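Working notes and data for the Hillness tableware lending list. Last edited in April by Lesia Mykhailiuk. If you only want the spreadsheet, open `items.csv` and skip to "Columns" below.

## What this is

Hillness is a neighborhood with a shared lending cupboard. People borrow plates, bowls, serving dishes, and glasses for parties, wakes, school dinners, and anything else that needs more tableware than one kitchen holds. For years the records were kept in a paper ledger. This repository holds a typed copy of that ledger, the item list, and a small script that checks both for mistakes.

The item list has 589 entries. One entry is one kind of object in one size from one donor, so a set of matching soup bowls is a single entry with a quantity. The loan table has 400 rows, one per loan, going back to the first page of the ledger that can still be read.

The data is useful if you run a lending cupboard of your own and want to see what gets borrowed, what comes back chipped, and how much of it sits on the shelf. It won't tell you much about what tableware people own at home.

## Files

| File | Contents |
|---|---|
| `items.csv` | One row per kind of item |
| `loans.csv` | One row per loan |
| `loan_items.csv` | Which items went out with which loan |
| `breakage.csv` | Items returned damaged or not returned |
| `check.py` | Consistency checks |
| `notes/ledger.md` | Remarks on hard-to-read pages |
| `notes/marks.md` | Maker's marks and how they were recorded |

All tables are UTF-8, comma separated, with a header row. Empty cells mean the ledger had nothing there. A cell containing `?` means something was written but couldn't be read with any confidence.

## Columns

### items.csv

- `item_id`: a letter for the shelf and a number. Numbers are not reused when an item is retired.
- `kind`: plate, bowl, cup, saucer, glass, jug, platter, tureen, cutlery, or other.
- `size_cm`: largest outside measurement, to the nearest centimeter. For bowls this is the width across the rim, and depth is in `depth_cm`.
- `color`: plain words, main color first. See the section on color.
- `material`: stoneware, porcelain, glass, metal, plastic, wood, or unknown.
- `quantity`: how many were on the shelf at the last full check.
- `mark`: name or stamp on the underside, if there is one.
- `oven`: yes, no, or unknown.
- `status`: active, retired, or missing.

### loans.csv

- `loan_id`
- `month_out` and `month_in`: month names only. Exact days were in the ledger but have been removed.
- `occasion`: birthday, funeral, school, wedding, meeting, holiday meal, other.
- `guests`: the number the borrower gave when asking. It was never checked against anything.
- `delivered`: yes if the crates were driven over, no if the borrower picked them up.

### breakage.csv

- `loan_id`
- `item_id`
- `count`
- `damage`: chip, crack, broken, lost, stained.
- `replaced`: yes or no.

## How items were recorded

The ledger gave a name for each item and usually a quantity, but hardly ever a size or material. Those were added during a full check of the shelves that Valentyna Vakulenko and I did together over one winter. We took everything down one shelf at a time, washed what needed washing, and sorted it into stacks on whatever surface was free.

Bowls were the slowest. The ledger uses "soup bowl," "cereal bowl," "deep bowl," and "pudding bowl" with no pattern we could find, and the same bowls change name from one page to the next. We dropped all four names and kept only `kind` and the measurements. 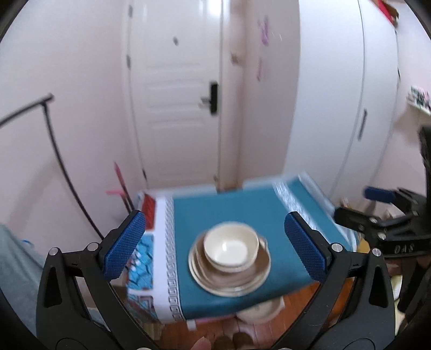

Plates were easier, as most of them fall into two clear sizes, dinner and side. A few are in between. Those are recorded as `plate` with their measured size, and we didn't try to decide what they were meant for.

Nested sets are entered as one item per size. A set of three mixing bowls therefore takes up three rows, each with a quantity of one. This makes the table longer but means a loan of only the largest bowl can be recorded properly.

Lids get their own row only when they are stored apart from the thing they cover. Otherwise the lid is mentioned in `notes`.

## Color

Color words in the ledger were kept wherever they were there. Where they weren't, we chose from a short list: white, cream, brown, gray, black, blue, green, yellow, red, clear, mixed. Cream and white caused the most arguments. Anything that looked yellowish next to a sheet of printer paper is cream. This was done under the kitchen light at the hall, so the same item might be called something else by a window.

Pattern is not recorded in a column. If an item has a band, flowers, or lettering, it is in `notes` in free text.

## Maker's marks

Three names come up often enough to matter: Larkura, Sqalli, and Curitz. They are written as they appear on the underside. Where a stamp was worn and only part could be read, the readable part is given, followed by `?`.

The Larkura pieces are nearly all from one donation, a closed canteen, and they are the most borrowed part of the cupboard. They stack well and there are enough of them to feed a full hall. Sqalli is on most of the serving dishes. Curitz is only on glasses, and those have the highest rate of breakage, mainly because the rims are thin and the crates we had at first were the wrong height for them. The crates were changed partway through the period the loans cover. There is a column called `crate` in `loan_items.csv` with the values `old` and `new`, so the two periods can be compared.

Please don't read the breakage figures as a judgment on how well anything is made. A glass that goes out every month will be broken sooner than one that stays home.

## Known problems

1. There are 49 loans with no return month. Most of these were returned, since the same items go out again later, but the ledger doesn't say when. They are left blank.
2. The `guests` column is unreliable for school events. Some borrowers gave the number of children and some gave the number of families.
3. Cutlery was weighed and not counted for a time, to save effort. Rows from that time have the weight in `notes` and an empty `quantity`.
4. There are 5 items that appear in loans but not on the shelves or in any earlier list. They have an `item_id` starting with X. They may have been lent privately by a neighbor and written in the ledger by mistake.
5. Two shelves were relabeled when the cupboard moved across the hallway. Old labels have been converted, and the conversion is in `notes/ledger.md`.

## Running the checks

You need Python 3 and nothing else.

```
python check.py
```

The script looks for loans that point to missing items, breakage counts larger than the number lent, return months without a departure month, and duplicate IDs. It prints one line per problem and changes nothing. A clean run prints `ok`.

If you add rows, run it before sending them in. It doesn't catch spelling mistakes in `color` or `kind`, so check those against the lists above.

## Privacy

Borrowers' names, addresses, and phone numbers were never typed in. Exact days were removed, and occasions that would point to one household were changed to `other`. Donors' names were also left out, apart from institutions that have since closed.

If you think you can recognize a particular loan and would like it taken out, write to Lesia and it will be removed in the next version. You don't have to give a reason.

## Use

You may copy, change, and share the tables for any purpose. If you publish something based on them, please say they came from the Hillness lending list and mention which version you used. The version is in the first line of `CHANGELOG.md`.

The script can be used on the same terms.

## Corrections

Send corrections with the `item_id` or `loan_id` and what you think it should say. For ledger readings, Valentyna has the original pages and can look again. She is slow to answer in December, when the cupboard is at its busiest.

## Still to do

- Measure the platters on the top shelf. Their sizes are copied from the labels.
- Fill in `oven` for the stoneware. Most of it is `unknown`.
- Decide what to do with the odd saucers, which are listed but never go out.
- Type the last notebook, which covers tablecloths and napkins and will need its own table.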